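Call for participants: teleoperation study, Istmont site

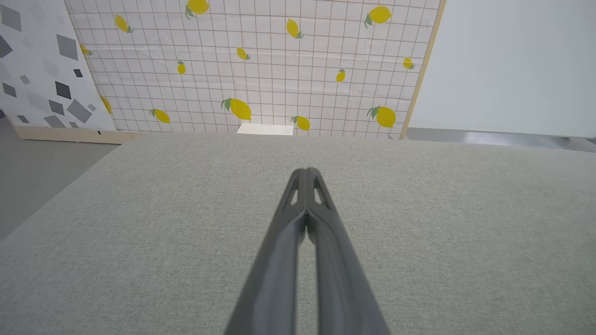
Kutard is recruiting adult operators for a study on how backdrop changes affect learned grasping. In the first round, policies trained on 2,000 demonstrations lost accuracy when the printed panels behind the work surface were swapped. The second round tests whether fewer demonstrations per backdrop, spread over more backdrops, reduce that loss.

Each participant records 50 demonstrations in one session of about 141 minutes, breaks included. No robotics experience is needed - training is given on site. Normal or corrected vision is required.

Sessions run through March. Apply by 2020-11-08 through the Kutard study page, reference Mondix 257.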